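Stosham Shared Workshop: Community Help
Section: Robotics and automation
Posted 28 November 2020

Hand-held gripper loses its position over a patterned tablecloth

Bastitz_Bench

I should be grateful for advice on a build that is being carried out at the Stosham shared workshop. The project consists of two hand-held grippers, used to record hand movements which are later replayed on a small arm. Each gripper has a printed housing with a camera fixed above it, and the jaws are worked by a trigger. The position of the gripper is worked out afterwards from the video alone, without any outside sensors.

The first trials took place in June on a plain bench and gave acceptable results. The work has now moved to the upper level, where the table is larger and is covered with a checked cloth. Recordings made at this table are much less reliable. The calculated path follows the hand correctly for a time and then jumps sideways by what seems to be the width of a square. One recording of 3,188 frames contained 5 such jumps, all of them while the gripper was passing low over the cloth.

The exposure is fixed and the lens was calibrated again after the move. The camera mount has been checked for play and none was found. The marker is on top of the housing and is used only to find one gripper from the other. I have attached a view from the present position, with the second gripper held over the back of the table.
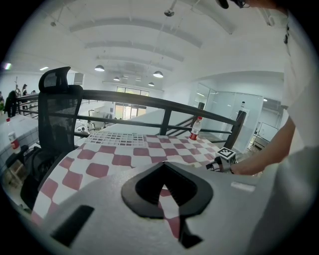
Didenko_Tools: The tablecloth should be regarded as the most likely cause. Software of this type picks out corners and compares them from one frame to the next. A checked cloth supplies a great many corners which all look alike, and when the gripper moves quickly the software may match a corner to its neighbour. The result is a sideways error equal to the spacing of the pattern, and this agrees with the fault reported.

The following steps are recommended, in this order.

Remove the cloth and repeat one recording with the same movement. If the jumps disappear, no further investigation of the lens or the mount is required.

If the surface must remain covered, use a cloth with an irregular print. A completely plain white sheet is not advised, as it offers the software too little to follow when the camera is close to the table.

Set the software to find up to 2,000 points in each frame and require them to be spread over the whole picture. The default setting in many packages allows the points to gather wherever the contrast is strongest, which on a checked surface means the cloth.

Mask out the housing. It moves with the camera, and any points found on it will tell the software that the camera is standing still. The mask should be drawn slightly larger than the housing, and it must be drawn again whenever the mount is altered. The jaws should be included at their widest opening.

Members should also note that windows and glass partitions can give trouble of their own. Reflections shift as the camera moves and do not behave like fixed objects. Where possible, the operator should begin each recording with a slow sweep of the room so that a sound map exists before the close work begins.

Grokach

Had the same thing with a tiled worktop. Took the tiles out of view and it went away. I did not change any settings.

Bastitz_Bench

I am obliged to both contributors. The cloth has been taken off and 2 recordings have been made on the bare table, using the same movements as before. Neither contains a jump. The mask had in fact been drawn for the earlier mount and left part of the present housing exposed, so it has been corrected as well. I shall put the cloth back for one further recording with the new mask, in order to establish how much of the fault belonged to each, and will add the outcome to this page.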